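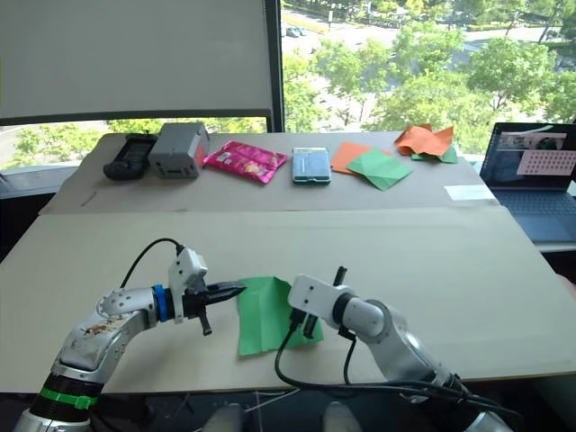

Folded paper wallets are back on the list for the January packs, and we need 100 of them by the time the seed orders go out from Dralaseo. Last year we bought ready-made envelopes and had 35 left over in a size that suited nothing. Plain paper is cheaper and can be folded to fit. A sheet of cardboard over the table makes a good surface to work on, as with the green sheet here, which has a loose fold in it and a few light creases. You need more elbow room than you might expect, so please don't try to do this on the end of a crowded desk.

Any matt paper will do if it holds a crease. The Zulteck offcuts are fine for the small wallets but a bit stiff for the large ones. Tear the sheet to size against a ruler, or cut it if you prefer a clean edge. We like the torn edge -- it goes with the handwritten labels -- but it does make lining up the corners slower.

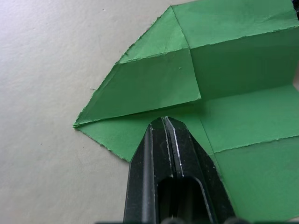
Green paper folded in layers, with white fibres along the torn edge.

Make the side folds first, then bring up the bottom, then turn the top down for the flap. Press each fold with a fingertip and go over it again with the back of a spoon. If a fold goes wrong, flatten the sheet and start from the other end. The old crease will still show, but the wallet will hold seed perfectly well. Large seeds such as beans need a deeper pocket, so leave a wider strip at the bottom.

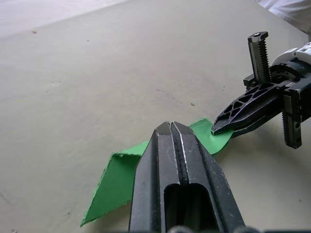 Glue is optional. A small dab under the flap is enough for anything going by post, and wallets handed over at the Dratis sale can simply be tucked shut. Write the label before you fill the wallet. Pencil is better than felt tip, which came through the paper on several of last year's beetroot packets.

Finished wallets should be stacked flat with the flaps all facing the same way and left in the tray in room 311. Spare paper is on the shelf next to it. Take what you need and put back any piece bigger than a postcard.

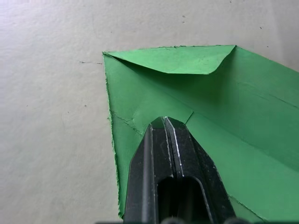

A reader in Wihongi wrote in to say that she folds hers 2 at a time, one inside the other, and uses the double wallet for poppy seed, which otherwise finds its way out at the corners. She also asked if brown paper was allowed. It is, as long as the label can be read against it.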